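# Small parts, large opinions: the tray gallery

There is a drawer in every workshop that nobody opens on purpose. Ours held wires with things on the end, things that had once been on the end of wires, and a layer of grit that I suspect was structural. In February the drawer finally refused to close, so the contents were tipped out, sorted and given proper homes. This gallery is about the homes.

I should say early that I am a convert to trays. I used to be a jar person. Jars look marvellous on a shelf, and they give visitors the impression that you know where your washers are, but the part you want is always at the bottom and the only way to reach it is to pour out everything you don't want. A tray hides nothing. It just sits there, open, showing you how little organising you have done.

The sorting went by a set of rules written on the back of an old Zirnow catalogue. They are reproduced here in full, including the one that was crossed out and then reinstated:

- Parts with wires go with other parts with wires.
- Bare boards get a tray to themselves.
- If you can't name it, you still have to put it somewhere.
- ~~No "miscellaneous".~~
- No "miscellaneous", and this time we mean it.

The catalogue lists 201 kinds of storage container, several of which appear to be the same container in different moods. We settled on shallow yellow ones with rounded corners. Rounded corners matter more than you'd think. Anyone who has chased a tiny screw around a square box with a fingernail will know the colour of my language on the subject.

## The trays

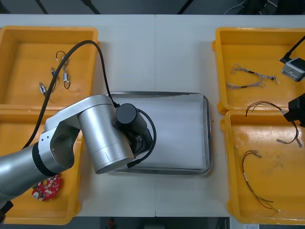

*Yellow for the sorting, steel for the middle. Small wired components at upper left, a red circuit board at lower left.*

The white worktable does most of the work here. The old bench was a fine dark brown, full of character, and it swallowed small dark parts the way a couch swallows change. Drop something on white and it has nowhere to go. The bench is made of two panels with a seam between them, and I had plans to fill the seam, sand it and be insufferable about it. Those plans are still in good health. In the meantime it makes a handy border for disputes over whose half is messier.

The steel tray earned its place in the centre by being the nicest thing we own. It began life in my kitchen, where it was intended for roast vegetables, and it will not be going back. I have been told this is theft. I prefer to think of it as a transfer between departments.

A word about the small stuff. Components with short leads attached are the hardest things in the building to keep tidy, because each one comes with its own means of grabbing its neighbour. Leave a few together overnight and by morning you have a single large component with a lot of ends. Spreading them out across the tray floor helps. It also looks wasteful, all that bare plastic around so few parts, and there is always somebody who wants to top it up with just a handful more. Resist. A tray filled to the rim is a drawer with the lid off.

The red boards started a longer argument than they deserved. One camp wanted them stored upright in a rack, like records. The other camp pointed out that we don't own a rack. The second camp carried the day, and the boards lie flat.

## The wiring

Harnesses are a separate problem. A loose wire can be coiled, bagged and forgotten with a clear conscience. A harness arrives with branches, and every branch has an opinion about which way is up. The Otetti method, as taught to me years ago and ignored ever since, is to lay the whole thing out straight, follow each conductor from the tape to its end, and only then decide whether it is worth keeping. It takes roughly 30 minutes for a bad one. Most of that is spent looking for the tape.
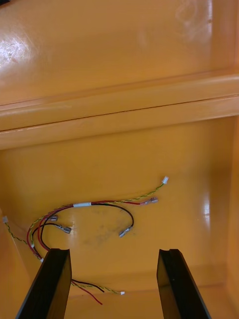
My own method is to hold it up, sigh, and put it down somewhere brightly coloured. Against glossy orange plastic you can at least tell the red wire from the black one, and a silver spade terminal shows up nicely. Twisted green-and-yellow pairs are easy to spot anywhere, and I have a soft spot for them on that account. They look festive. They look as though someone at the factory had a moment to themselves.

The white tape is the part I would defend in court. A short band of it near the middle keeps a bundle behaving like a bundle, and it can be written on, which black tape can't unless you own one of those silver pens and have hidden it from your colleagues. We label the tape with where the wiring came from, when we know. When we don't, we write a question mark, and over time the question marks have become our largest category.

Orange plastic scuffs, by the way. It also glares under a bright light, and it holds on to a smudge with real commitment. I wipe ours with a damp cloth and then admire the smudge in its new location. If you are choosing bins for looks, choose something dull. If you are choosing them so you can find a terminal at 4 p.m. with tired eyes, get the loud ones and live with the marks.

## What went where

Brurnus labels for the trays, the peel-off kind, on the outside of the rim where a hand won't rub them away. Two rolls ordered and one used so far. The second roll has been put in a safe place and has not been seen since.

The leftover jars went to the kitchen, in exchange for the steel tray. They now hold lentils, and you still have to pour out the lot to get the ones at the bottom.

The old drawer is empty apart from the grit. Somebody has already put a battery in it.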